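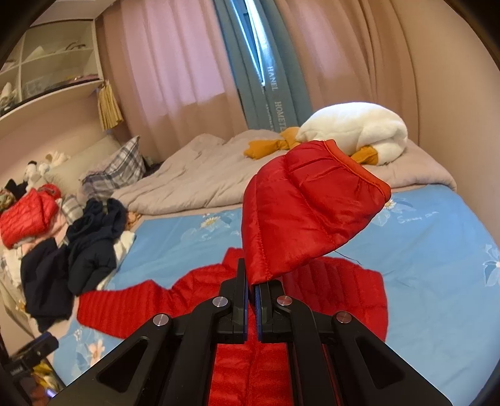
Figure 30. Quilted jacket laid out on the bed, a hood-like fold raised, before folding.

4.2 Folding quilted and padded jackets

This section applies to puffer jackets and other garments with stitched, filled channels. For knitwear and shirts, see Section 4.1. For bed linen, see Section 5.

The steps assume that the Ladden storage frame has been assembled and that one Nisuris fabric bin, medium, is free for each jacket.

Before you start

Use a flat surface larger than the garment with both sleeves extended. A made bed is suitable. Push comforters, pillows and soft toys toward the head of the bed. Keep garments waiting to be sorted along one side, and do not stack them on the jacket being folded.

Read the care label. Jackets marked "do not compress" must be hung on the Ladden rail and are not covered by the steps below.

CAUTION: Do not store a jacket that is damp. Check the filling by pressing each channel between finger and thumb, including those under the arms and at the hem. If any channel feels cool or clumped, air the jacket for a further day.

Procedure

1. Empty all pockets, including inside pockets.

2. Close the main zipper to the collar. Fasten snaps and hook-and-loop tabs.

3. Lay the jacket on the bed, front down, and extend both sleeves to the sides.

4. Lift the hood by its edge and let it hang free for a moment – this lets the lining drop back into place. If the hood is detachable, remove it now and go to step 6.

5. Lower the hood onto the back panel and smooth it from the collar outward. The rim must lie flat, with no lining showing past the outer fabric.

6. Fold the left sleeve across the back, along the shoulder seam. Repeat with the right sleeve. The cuffs may overlap.

7. Fold each side of the body inward by one third.

8. Starting at the hem, roll the jacket toward the collar. Keep the roll parallel to the stitching. Press gently so that air leaves through the fabric.

9. Hold the roll closed with one Bokar strap. Tighten until the roll keeps its shape, then release the strap by 2 notches.

10. Place the roll in the bin with the collar facing up.

NOTE: Loose threads must be trimmed, not pulled. Pulling can open a quilting channel and release the filling. Leave 2 mm of thread standing.

NOTE: Glossy outer fabrics slide when rolled. If the roll opens before the strap is in place, unroll completely and repeat from step 7.

CAUTION: Do not use vacuum bags with down-filled garments. Loss of loft caused by compression is not covered by the Wubshet storage warranty.

Loading the shelf

Do not place more than two filled bins on one shelf. The shelf must not be used for books or shoes. Replacement straps can be ordered under part number 3966.

Continue with Section 4.3, Coats and long garments.

Rev. 12/09/2022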